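Huevos cocidos sin dramas: del cartón al bol y del bol a la tabla 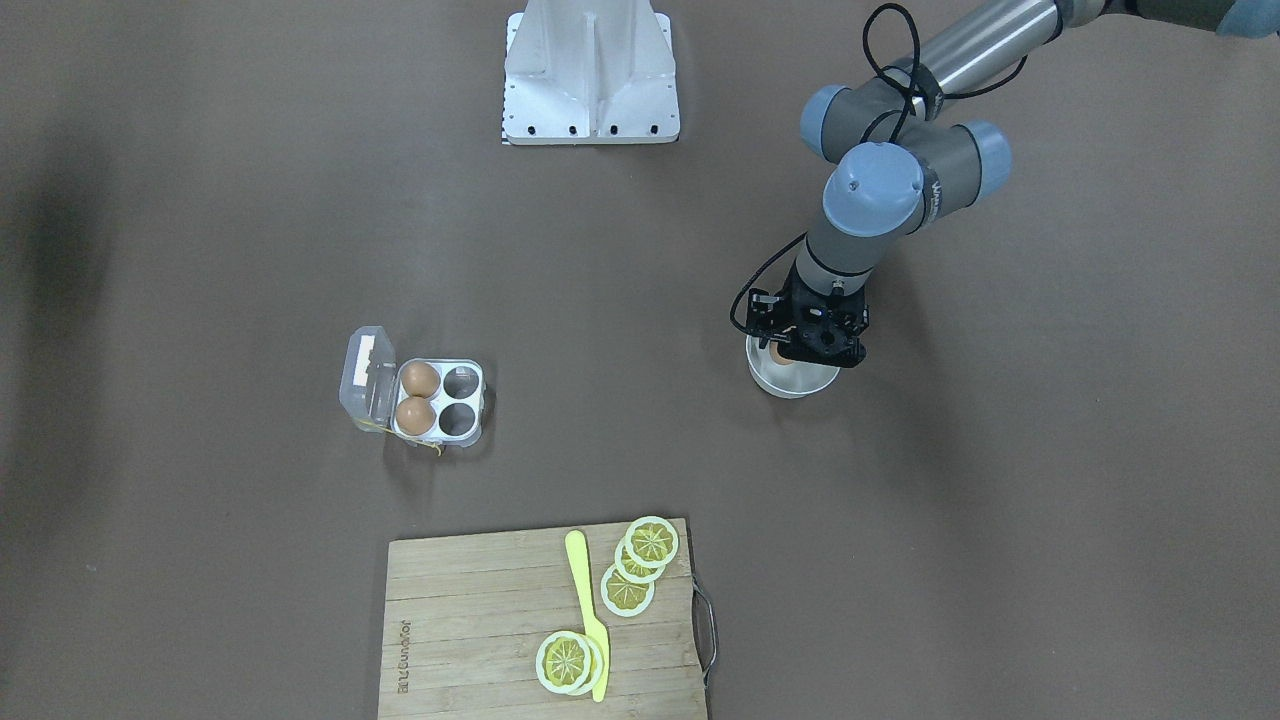 COCINA BÁSICA · Huevos

Esto lo escribo rápido porque me lo habéis pedido tres veces y siempre digo que mañana. Huevos cocidos. Con yema cremosa o yema dura, que se pelen bien y que no acaben hechos puré en la tabla.

Lo que hace falta:

Huevos, los que vayáis a comer
Un bol pequeño, de acero si tenéis
Un cazo donde quepan en una sola capa
Otro bol más grande para el agua fría
Una tabla de cortar
Sal, y aceite si queréis

El bol pequeño antes que nada. Yo saco los huevos del cartón y los paso al bol, uno a uno. Sin tirarlos. Parece una tontería, pero si los dejas sueltos en la encimera ruedan, y ya he limpiado bastante clara del suelo este año. El de acero inoxidable me gusta porque pesa poco y se friega en nada. Los cartones pequeños de cuatro, los de plástico transparente con tapa, van muy bien para casas de una o dos personas. Abrid la tapa del todo hacia un lado, que si se queda a medias se cierra sola encima de la mano.

Paso 1. Mirar los huevos

Fuera los rajados. Esos para tortilla, y hoy mismo. Morenos o blancos da igual, el color de la cáscara no cambia la cocción. El tamaño sí: los muy grandes piden un minuto más.

¿Recién sacados de la nevera? Vale también. Los tiempos de abajo son para huevos fríos. Si llevan rato fuera, quitad medio minuto y ya.

Paso 2. El agua

Agua en el cazo, que cubra los huevos con un dedo de sobra. A hervir SIN los huevos dentro. Lo de empezar con agua fría también funciona, pero cada cocina tarda lo suyo y luego no hay manera de dar tiempos. Con el agua ya hirviendo contamos todos desde el mismo sitio.

Cuando hierva, bajad un poco el fuego. Burbujas pequeñas. Si hierve a lo bestia los huevos chocan y se abren.

Paso 3. Dentro

Con cuchara. Nada de soltarlos desde arriba. Bajad la cuchara hasta el fondo y dejad que salga el huevo solo. El siguiente, igual. Aquí es donde se agradece tener el bol al lado del cazo y no el cartón en la otra punta de la cocina.

Poned el reloj cuando entre el último.

Paso 4. Tiempos

6 minutos: clara cuajada, yema líquida
8 minutos: yema cremosa, mi preferida
10 minutos: yema casi dura, para ensaladilla
11 minutos: dura del todo, para rellenar

Más de eso no hace falta. A los 15 la yema ya está seca y le sale el borde verdoso – se puede comer, pero no luce nada.

En las alturas el agua hierve a menos temperatura y hay que sumar tiempo. Ahí probad con uno solo antes de cocer los demás.

Paso 5. Cortar la cocción

Al agua fría inmediatamente. Con hielo mejor, unos 200 gramos de cubitos para un bol mediano. Si no hay hielo, grifo y cambiar el agua dos veces. Cinco minutos para comerlos templados, más si van a la nevera.

No os saltéis este paso, que el huevo sigue cociéndose dentro de la cáscara y los 8 minutos acaban siendo diez.

Paso 6. Pelar

Golpecito en la parte ancha, ahí está la cámara de aire. Luego rodarlo con la palma sobre la encimera, flojito, hasta que se cuartee entero. Empezad a quitar por la parte ancha y pillad la telilla junto con la cáscara. Si se resiste, debajo del grifo.

Los huevos muy frescos se pelan fatal. No es culpa vuestra. Para cocer, mejor los que llevan una semana en la nevera, dentro de fecha claro.

Paso 7. A la tabla

Tabla de bambú, o la que sea, pero seca. En la tabla mojada el huevo patina y el cuchillo tambien. Un trapo húmedo debajo si se os mueve. Cuchillo fino, pasado por agua caliente y secado entre corte y corte cuando la yema está cremosa. A lo largo, de una vez, sin serrar.

Sal por encima. Pimentón si hay. Y a comer.

Guardar

Con cáscara, en la nevera, hasta una semana. Pelados, en recipiente cerrado y mejor comerlos al día siguiente. Apuntad la fecha en la cáscara con lápiz, que luego no hay quien distinga un crudo de un cocido. Si se os olvida: hacedlo girar sobre la mesa. El cocido gira bien, el crudo cabecea y se para enseguida.

Y no congeléis los cocidos enteros, la clara queda gomosa. Lo hice una vez con media docena y fueron todos a la basura.

Dudas rápidas

Vinagre en el agua: si se raja alguno ayuda a que la clara no se desparrame. Para pelar, yo no noto diferencia.

Pincharlos antes: a veces. Con una chincheta limpia, por la parte ancha. Se rajan algo menos.

Lavarlos: no antes de guardarlos. Si están sucios, justo antes de cocer, y secarlos. Las manos sí, siempre, después de tocar huevo crudo, y el bol pequeño a fregar antes de poner ahí los cocidoss.

Lo de los rellenos de atún va en otra página, la subo en noviembre.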